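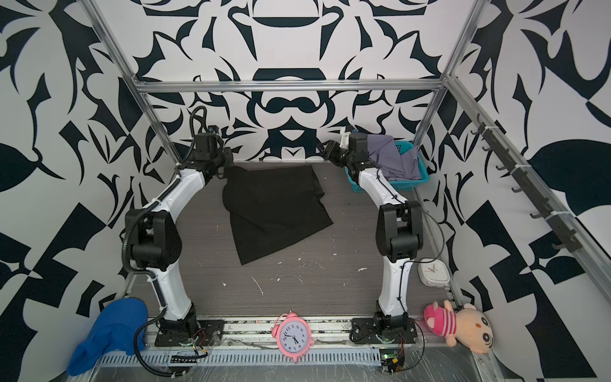 Drevel Household List Digest, Vol 3, Issue 300

Subject: Re: Folding black things (and where do you do yours?)

Botond Bárány wrote:

> Evening all,
>
> Long-time reader, first proper question. I've moved all my ironing and
> folding into the back bedroom and I want to get it right before the
> autumn, when everything goes indoors. Two problems.
>
> One, I own far too many black clothes. I can't see what I'm doing with
> them. I put a jumper down, fold what I think is a sleeve, and find it
> was the hem. Everything comes out a sort of rhombus.
>
> Two, what do you fold ON? The bed is too low and does my back in. I've
> got a sheet of grey board left over from the kitchen and was going to
> put it on a pair of trestles, but my sister says grey shows every bit
> of fluff and I should get white. Also she says the room needs wallpaper
> and has strong feelings about which. I'd be happy with paint.
>
> Any advice welcome. I've got the Bélanger book but can't get past the
> chapter on socks.
>
> Botond

Hello Botond, and welcome out of the shadows!

I'm going to take your second problem first as I've got opinions on it and it's nearly ten at night and I may run out of steam.

Go with the grey. I know what your sister means about fluff, and she's right that it shows. A grey wood-grain top with little white specks all over it isn't going to win any prizes, but you can see the bits, so you wipe them off (or you don't, and you at least know they're there). On white you'd never spot them until they'd moved on to the back of a black shirt. And a black thing laid out on mid grey has a nice clear edge to it, which is half your first problem sorted. I did mine on a dark green tablecloth for years and it was like folding in a cave.

Height matters more than colour though. Stand up straight, bend your elbows, and the top wants to be a little below where your hands are. Put the trestles up before you cut anything. I cut first and I've had two paperback atlases under one end ever since.

Now black clothes. The trouble is that you lose the seams, so stop looking for them and feel for them. Pick the thing up by the shoulders and hold it in the air until it hangs. Then lay it down from the bottom up, away from you, and smooth outwards with the flats of your hands. If you drop it on the table in a heap and try to open it out from there you get exactly what's in the middle of that table, one bit folded back over another, wrinkles along the top and a pointy corner coming down at the bottom, and you could stare at it for quite a while before deciding which way up it was. I'd pick it up and start again. It always feels like giving up and it's always quicker.

A lamp off to one side helps no end, by the way. Low and sideways, so the wrinkles throw a bit of shadow. Overhead light flattens black cloth completely. I've got an old clip-on desk lamp and I only switch it on for tights and the black school trousers.

Somebody recommended the Skaltum roller on here back in August and I did buy one. It's fine. It picks up fluff and it also picks up the odd loose thread you'd have been happier leaving alone. I still use a damp washing-up glove most of the time, wiping one way only, and then rinse the glove under the tap.

Baskets next, as you'll be wanting one at the back corner where it's within reach but not under your elbows. I like a plastic one with holes in the sides, the teal sort is cheerful and you can find it in a dark room. What I would say is don't let things hang out over the rim. That lavender-grey cloth is doing it, and mine do it too, and sooner or later you brush past and the whole lot comes with you. My own basket is a Stidby and I've nothing against it except the handles, which are too small for winter gloves when you're carrying it in from the line. Does anybody know if they still do the one with the wide handles? The shop in town had never heard of it.

Keep your blacks and your pale things in separate baskets once they're dry, too. People are careful about it in the wash and then tip everything in together afterwards, and you end up with a lilac pillowcase covered in black fuzz.

As for your sister and the wallpaper – well. I'm on her side, I'm afraid. I used to think a laundry room should be plain, magnolia, get in and get out. But I've come right round to big patterns. Black and off-white, huge leaves and swirls and triangles, on all three walls if you can stand it! It does make for a busy sort of corner, and there's a dark shape on that back wall that I can only see as a moustache now I've seen it once, but you'd never be bored doing the pillowcases. If you do go for one with a symmetrical bit, for pity's sake find the middle of the wall before you paste anything. My brother-in-law started from the left-hand corner in our hall and we've had half an urn by the coat hooks for three years.

Put a clock in as well. A little square white one with plain hands, at the end of the table where you can glance at it. I give myself until the half hour and then I stop, whatever's left, and it has done more for my temper than any book. Speaking of which, skip the sock chapter in Bélanger. Go straight to shirts and come back to socks when you feel stronger. I think she must have had a great deal of time and very few children.

I was looking at the list page earlier and there are 1,112 of us now, so somebody must have a better answer than mine on jumpers with hoods. I fold the hood down flat on to the back first and then do the sleeves over it, but it makes a lump and they slide off the pile. If anyone has cracked it please write in.

Botond, do tell us what you decide about the board, and measure the doorway before you build the trestles. I'm around most evenings if you want to ask anything else, though I'm slow to answer on bath nights.

All the best,
Wyn

P.S. Whoever was asking about pegs, I've got a carrier bag of the old wooden ones going spare. Collection only, the postage is daft.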